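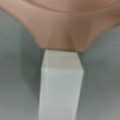
A stalled grip is the fault you will meet most often on the Pisside, and the good news is that you can clear it yourself with no tools at all! The arm stops, the status light turns amber, and the panel shows code 177. That code means the pads have reported contact and the controller can't decide whether it has a hold. Tall, smooth pieces bring it on more than anything else. With a white block standing right under the peach housing like this one, the wrist view gives you almost no detail to judge by, so go by the panel and your own eyes from the side.

CAUTION: A stalled gripper is still powered. Keep fingers out from under the housing until step 3 is done.

Clearing code 177

1. Press HOLD on the panel. Don't use the emergency stop for this unless someone is in danger, as it wipes the position log.

2. Wait 11 seconds. The motor driver needs that long to let go of its charge, and you'll hear a soft click from the base.

3. Turn the mode key to HAND and take the key out.

4. Support the workpiece with one gloved hand, from the side and well below the pads.

5. Push the release lever on the forearm down to its stop. The pads relax and the arm can be lifted by hand. It's lighter than you'd think!

6. Raise the arm clear, then wipe the pads with a dry cloth. No alcohol, no spray cleaner.

7. Put the key back, turn it to AUTO and run GRIP TEST from the Service menu.

Note: If the test fails two times in a row, stop there and go to the section on pad replacement. More tries will only wear the pads.

Checking the approach height

Code 177 that keeps coming back usually means the arm is coming down too far. Open Service, then Approach, and step the arm down in SLOW until the housing is just over the top of the piece. Compare the wrist view with what you see from the side before you save the height.

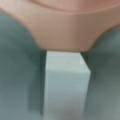
Dalva Lopes wrote to us from the Andrade line that her crew kept saving the height with the piece already under load, "and then we wondered why it stalled again every morning." Her fix was to back off and come down fresh before each save, and we liked it so much that it is now part of the procedure.

CAUTION: Never save a height while the load bar on the panel is showing. Back off, wait for the bar to clear, and come down again.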